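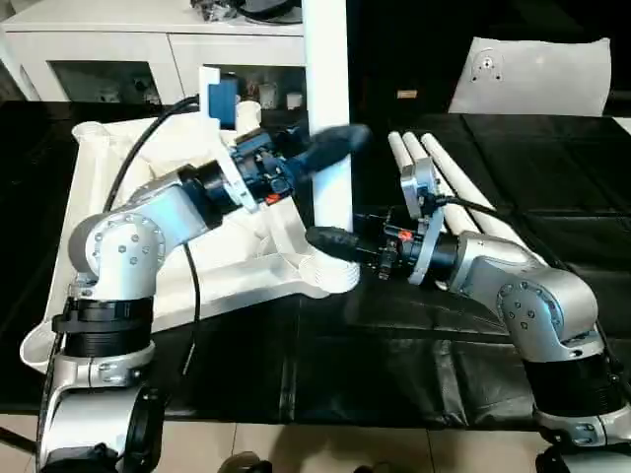
Why do faint stars vanish when I look straight at them?

Posted by ulley_nights, June 5, 2019

I was out at Omley reservoir last week with no moon. If I look a little to the left of a faint star I can see it fine. When I look right at it, it's gone. Both eyes do the same thing. I'm 60 and had my eyes checked in August, no problems found. Is this normal, and does it get worse with age?

Georgiou
Normal. The center of your retina is packed with cones, which need a fair amount of light. The rods, which work in the dark, are missing from the very middle and most crowded some way out to the side. Looking off to one side puts the star on the rods. Observers call it averted vision. Give yourself at least 25 minutes in the dark first and keep your phone in your pocket, or you start over.
On age, pupils don't open as wide as they used to and dark adaptation slows down. The blind patch in the middle is there at any age.

wostico92
same here, I thought I needed new glasses. try looking up or down as well as sideways, one direction usually works better. carrots did nothing for me

Ulley Optics Club
Agree with the first reply. One addition: avoid moving the star toward your ear side, because each eye has a blind spot out there where the optic nerve leaves. With one eye at a telescope, shift your gaze so the star falls on the nose side of your view. A dim red flashlight is fine for reading charts.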